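4. Planeamento da compra e do espaço

Leia este capítulo antes de fazer a encomenda. Aplica-se ao conjunto de dois braços Wemum da Wiltar, versão de julho e posteriores.

4.1 Definir o orçamento

1. Abra a folha de custos Gestance e preencha primeiro a linha do equipamento, depois a dos consumíveis.

2. Reserve 2.000 euros para instalação, cablagem e peças de substituição. Este valor não está incluído no preço do conjunto.

3. Acrescente 319 euros por cada par adicional de garras. As garras brancas e as pretas têm referências diferentes - confirme a referência na etiqueta antes de encomendar.

4. Se comprar através do distribuidor Jurčo, peça que o transporte venha numa linha separada do orçamento.

Nota: a proposta da Wiltar é válida por 19 dias. Passado esse prazo, os preços da linha de garras podem ser revistos.

4.2 Escolher a tarefa e medir a área

1. Escreva numa frase o trabalho que os braços vão fazer. «Arrumação» não chega; «recolher artigos embalados do chão e separá-los por caixas» já permite escolher a garra.

2. Faça uma lista dos artigos mais pequenos e dos mais moles. Parafusos soltos, sacos de plástico e alças exigem ensaios próprios, que devem entrar no orçamento como horas de técnico.

3. Delimite a zona de trabalho no chão e distribua as caixas em volta, a alturas diferentes se a tarefa o pedir. Uma cadeira serve de apoio a uma caixa aberta durante os ensaios.
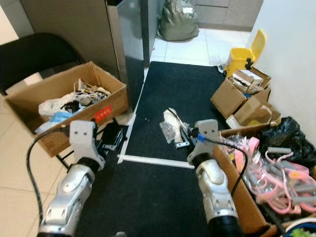
4. Meça a distância entre a zona de trabalho e a caixa mais afastada. Anote também a altura do bordo de cada caixa.

5. Verifique o percurso dos cabos com os braços em movimento. Deixe folga junto ao punho e evite que o cabo prenda no rebordo de uma caixa.

Cuidado: não circule dentro do alcance dos braços com a alimentação ligada, mesmo que estejam parados.

4.3 Câmara de punho

A câmara de punho é opcional e encomenda-se à parte. Recomenda-se para caixas cheias, com artigos sobrepostos: um saco translúcido, um tecido escuro ou um balde com objetos dentro são difíceis de distinguir só com a câmara superior. Em deslocação rápida a imagem fica arrastada. Conte com este efeito ao calcular o tempo de ciclo e preveja uma pausa antes de cada preensão.

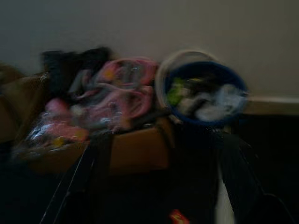 4.4 Antes de assinar a encomenda

1. Confirme que a folha Gestance inclui as 2 câmaras, se as pediu, e os respetivos cabos.

2. Envie à Wiltar as medidas da secção 4.2 e a lista de artigos.

3. Guarde uma cópia da proposta. O número que consta no canto superior é pedido na ativação da garantia.

Revisão do capítulo: 2 jun 2024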